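Search this site Enter keywords Go

Home News Business Jobs Transport Letters

Packing staff at Vatar asked to teach the machines that may do their work

May 1, 2019

Electrical goods supplier Vatar has told staff at its Bistau depot that part of the packing work will be automated by November, and that some of them will spend their shifts showing the new equipment how it is done.

The depot employs 264 people. It handles power strips, extension leads, chargers and other small household items, most of which are checked, coiled, tied and boxed by hand. Vatar says robot arms supplied by Sekiguchi will take over the coiling and boxing on four of its lines, starting with the products that sell in the largest numbers.

No jobs will be lost "as a direct result", according to a notice put up in the canteen last week. The notice does not say what an indirect result would look like, and the company declined to explain the wording when asked. It also would not say whether people who leave will be replaced.

Staff on the four lines have been offered other duties, among them returns, stock checks and what Vatar calls demonstration work. Those who take up the last of these carry out ordinary handling jobs using a pair of hand-held grippers in place of their fingers. Their movements are recorded and passed to Sekiguchi, which uses them to train the arms. The company wants 3000 recordings of each product before it will let a robot near a customer order.

The work is paid at the normal hourly rate. There is no extra for skill, although the notice says the firm is looking for "experienced hands" and several of those who put their names down have been on the lines for years. Packers' representatives have asked for a supplement, and for a written promise that nobody will be moved to a lower grade once the recordings are finished. They have had an answer to neither request.

There are also complaints about pace. A packer at Bistau is expected to finish 200 boxes in a shift. With the grippers the same job is far slower, and cables give the most trouble. Vatar says there is no target for demonstration work. Staff say they are still asked at the end of each shift how many they managed. 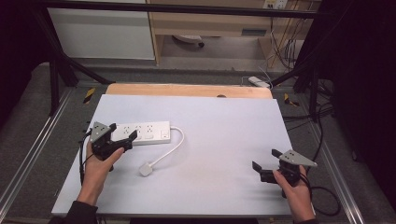
Demonstration work with hand-held grippers and a power strip.

Vatar insists the change will make the depot a better place to work, with fewer sore wrists and less repetition. That may be so for those who are moved. But repeating one small task for a recording is hardly a rest from repetition, and the company has published no figures on injuries at Bistau, before or since the trial began.

The record elsewhere is not much comfort. When Vatar brought in automatic labelling at its Tumton site, staff were told they would be freed for more varied work. The labelling machines stayed, and so did the people, but most of them now clear jams and reload rolls – a job with less variety than the one they had before.

Sekiguchi said its arms were "designed to work alongside people" and that decisions on staffing were for the customer. Vatar said it would review the four lines after the equipment had been running for a full season. It has not said whether packers will have a part in that review.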